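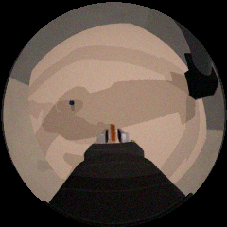 *Wrist view in the simulator, orange bar between the fingers.*

**Windham gripper group, minutes, October 2026**

**1. Early close fault**

Most of the meeting went to this one, and it was a great discussion! In 584 of the 2247 bar pickups run in the simulator since August, the controller reported a grip while the bar was still free between the pads. The arm then lifted and carried on to the drop-off with nothing held. The Lorente team has found the likely culprit: the grip flag is set from the finger command and never checks the contact reading. Everyone was thrilled to have a lead this clear after weeks of guessing at friction settings.

Lorente will rewrite the check so that both pads must report contact before any lift. The old flag stays in the logs for comparison.

**2. Safety hold**

The fault matters more on the real cell at Oltlow, where a false grip could send the arm off at full travel speed. Agreed: no unattended runs at Oltlow until the new check passes. Attended runs may continue at reduced speed, with the stop button in reach of the operator. Oltlow asked for this in writing, so these minutes count.

**3. Shadows and the Zostonon detector**

Zostonon lost the bar in 86 runs, mostly with heavy shadow across the tabletop. Probably a separate problem, and a really fun one. Two people offered to take it on before the item had even been read out. Lighting stays as it is for now so the results can be compared.

**4. Actions**

- Lorente: new contact check, then rerun the full set
- Oltlow: post the hold notice at the cell, confirm the speed limit
- Windham: pull the 5 worst Zostonon runs and share the logs

Next meeting once the rerun is finished.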